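Sorting the Play Kitchen

Toy food is sold by the piece count, and the piece count says little about how a set will store. Prulik's largest play kitchen assortment lists 30 pieces. Once cut vegetables come apart, the number on the floor is higher. A slotted plastic basket will take the bulk of it, provided the small items go somewhere else.
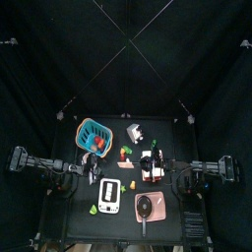 Baskets and openings

Slot width matters more than volume. Slots let a child see what is inside, but a thin slice can work its way through. Penry and Komarix both sell baskets with a contrasting rim – orange on blue or teal is a common pairing – and the rim is the part to check, as it takes the load when the basket is dragged.

Cups make good secondary storage. A piece of toy sushi stands upright in one, and pepper slices stack flat beside it. 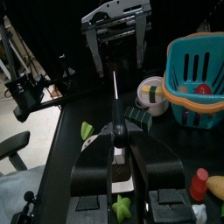 Corn cobs and other long pieces should go in last, laid across the top. Round items such as balls and eggs fill the gaps below them.

Appliances and utensils follow a separate rule. A toy cooktop is wide and low, and belongs on an open shelf with its buttons facing out. A cleaver with a flat blade can lie behind it.
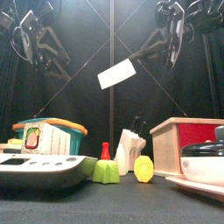

Readers in Tarkcombe disagree on that last point, and one wrote in July that utensils kept apart from the food "never get used," so hers all go in the basket, handles up.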